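From the planning desk: teaching the arm to take the short way round

August has been a quiet month for visitors but a busy one for the motion planning side of Starier, and several of you have written in to ask how the board handling work is coming along, so I thought I'd give it a proper bit of space this time.

Most of our effort has gone into the last little stretch of movement, where the gripper comes down beside the circuit board in its fixture. The old planner was perfectly happy in open space, but once it got in among the thick side pieces it became terribly cautious and would creep along as though it were carrying a full cup of tea. We have now split the job in two, with Paro working out the big sweep of the arm and a smaller, fussier routine called Clernex looking after the final approach.

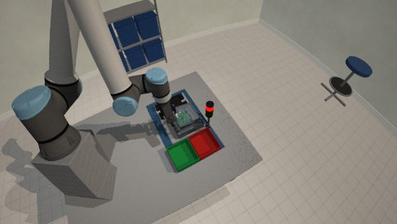 The gripper beside the board fixture in our simulated cell, with the signal tower showing red.

Splitting things up like this does mean the two halves have to agree on where one hands over to the other, and I'm afraid we spent rather longer on that than we had promised in the spring! The handover point is now worked out afresh for each run, and over a batch of 1,667 simulated runs the planning time came down by nearly 42 per cent, which cheered everybody up no end.
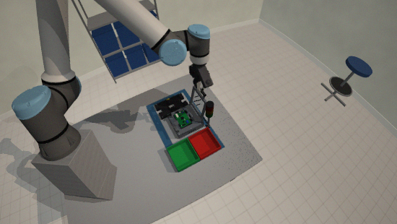
Collision checking is the next thing on the list, and it is where I'd most welcome your thoughts. Flat, solid shapes are easy enough for the checker, and things like the green and red bins can be treated as simple boxes with the tops left open. Thin things are much harder work, and the tall frame of grey rods rising beside the board is a good case, as a coarse model fills in all the gaps and the planner then believes it is facing a solid wall. The Magalhães branch keeps the rods as separate shapes and only looks at them closely when the gripper is within 12 centimetres. It's slower to load than I'd like, but do please try it on your own layouts and send us the planner logs, even the dull ones where everything went smoothly.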